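Dudel Perforated Basket with Handles, Pale Yellow

Item no. 2537
Sold by Makori Home and Laundry
Ships from our Ginedcombe warehouse

Product overview

The Dudel is a rectangular plastic basket for small laundry: dish towels, napkins, washcloths, baby clothes, socks. It is light enough to carry in one hand when empty and has a handle at each short end for carrying it full. The sides are perforated with rows of small holes so that air can get to the contents. It can stay on a shelf, on a folding table, or on top of a dryer.

We have carried this basket in the household section since we opened the Ginedcombe store. It was first stocked as a pantry basket, and some customers still use it that way. Most orders now come from people who want a separate place for cloths and towels that don't belong in the main hamper.

Details

Shape: rectangular, open top
Material: plastic
Color: pale yellow with gray handle inserts
Sides: perforated, small holes in rows
Handles: two, one on each short end
Weight, empty: 600 grams
Lid: none, sold without
Assembly: none

The color is a soft yellow that can look slightly green under some indoor lights. If you are matching it to other Dudel pieces, please note that the older cream color is a different shade and has been discontinued.

Using the basket for folding

A basket this size works well next to a flat surface. Put it on the left if you are right-handed, so that the folded pieces can be stacked on the other side. Take out one cloth at a time, shake it open, lay it flat, and smooth it from the middle outward before making the first fold. Small cloths fold well in thirds. Larger towels are easier to store if they are folded in half lengthwise first and then in thirds.

We suggest a smooth white board under the work if your table has a grain or a seam in it. Any clean, flat board will do. We don't sell one with the basket. 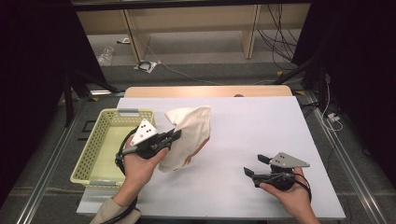

Dudel basket in pale yellow, on a white board with an off-white cloth.

Once the cloths are folded, they can go back into the basket standing on edge, like files in a drawer. This way you can see all of them and pull one out without lifting the stack. Stacking them flat also works, but the ones on the bottom tend not to get used.

Storage and stacking

Empty baskets can be stacked inside one another. When stacked, the handles of the upper basket rest just above the rim of the lower one. We recommend no more than 6 in a stack, or the bottom ones can become hard to separate. Do not stack full baskets.

For open shelving, measure the clear space between the uprights before you order. Leave room for your fingers at the handle end. If you put the basket on a high shelf, keep one short end facing out.

Care

Wash by hand with warm water and dish soap. A soft brush will clear lint from the holes. Rinse and let dry upside down. Do not put the basket in the dishwasher, and keep it away from heaters and stovetops. The gray inserts do not need to be removed for cleaning and should be left in place.

Wet laundry can be carried in the basket, but water will run out through the sides. Put a tray or towel under it if you are setting it down on wood.

Ordering

The basket is sold singly or in a carton of 6. Cartons are packed nested with paper between the baskets. Individual orders are packed in a plain box.

Store pickup is available at Ginedcombe until 6 p.m. Please bring your order number. Baskets can be returned unused within one month, with the label still attached.

For schools, daycares, and laundries ordering several cartons, write to Tiago Bragança in trade sales and include the delivery address and the quantity. Trade orders placed before the end of March ship at last year's carton price.

Related items

Binder label clips for basket rims, white, item no. 3430
Dudel basket, gray
Cotton dish cloths, off-white, unhemmed
Shelf liner, clear, by the roll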